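How do you sort a bin of mixed odds and ends without losing a whole afternoon?

Posted in Home and Tidying by Silvana Rangel

Hello everyone, I have been reading this board since September and finally have something to ask. We moved into my late aunt's house in Cikstead in the spring, and at the end of the packing my brother and I got tired and started sweeping whatever was left on the counters into big open bins. You know how it goes, the last day of a move! So now I have bins in the hallway with kitchen tools, children's toys, packaging and sewing things all in together, and every time I sit down to sort one I pick up each item, think about it, carry it to the right room, get distracted, and come back to find my coffee cold. I did one bin last week and it took me until dinner.

Is there a method that works for this kind of mess? I don't have much shelf space yet, and my two little ones like to "help," which makes me nervous with the sharp things. Should I empty the whole bin out on the floor or take things from the top? And what do you do with the pieces that belong nowhere?

Thank you in advance — I know it's a long question for a small problem.

17 people found this useful

Guido De Luca

Dump it all on a bedsheet, throw out half. Done in 7 minutes. If you haven't needed it since spring you don't need it.

Valquíria Trindade

Silvana, welcome, and please don't feel bad about the bins. I helped my mother-in-law leave a house she had lived in for decades, and we filled nearly 300 boxes and bags, so I have had plenty of practice with the "last day" kind of container.

My advice is to leave everything in the bin at first and just look into it for a minute. Put the bin up on a table, at a height where you can see the bottom without bending, and your back will thank you as well. Then decide what comes out first before you touch anything. 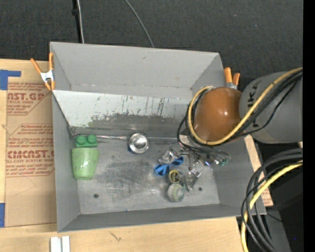
Mixed bins: what to take out first

Scissors come out before anything else, and the same goes for knives, skewers and needles. With a pair like the ones with the blue handles, I take hold of the closed blades if they're closed, or the handles if I can't tell, and they go straight up onto a high shelf. Only after that do the children get to join in.

Next comes the trash. Crumpled clear packaging is the worst for this, because small things hide under it and it makes a bin look twice as full as it is. Shake each piece over the bin before you throw it away! I once found an earring that way.

After that I take the long things. A ladle takes up a lot of room for what it is, and once it's in the sink with the other kitchen tools you can see what you have left. Plastic cups go to the sink too, even if they look clean to you. Mine always seem to have a bit of grit in them after a move.

Toys I leave for last, and this is where your little ones come in. Give them a shoebox and let them fish out the building blocks. A green block at the bottom of a gray bin is easy enough for small hands to spot, and they'll be so proud of themselves.

The important part is that you don't walk anything to its room until the bin is empty. Make your piles right there on the table (kitchen, toys, desk, trash) and do the walking once. For the pieces that belong nowhere I keep one jar, and when the jar is full I go through it. Wipe the bin out before you use it again, corners too.

Sebastião Arruda

I agree with Valquíria about not walking around. I would add, set a kitchen timer for each bin and stop when it rings, even if you aren't finished. I wouldn't do it Guido's way with kids in the house. My wife tried the bedsheet and we were stepping on blocks for a long time afterward.

Silvana Rangel

Thank you all so much, especially Valquíria! I tried it this morning on the smallest bin and we were through before lunch. The children have claimed the shoebox and won't give it back, so I'll need to find another one for the next bin.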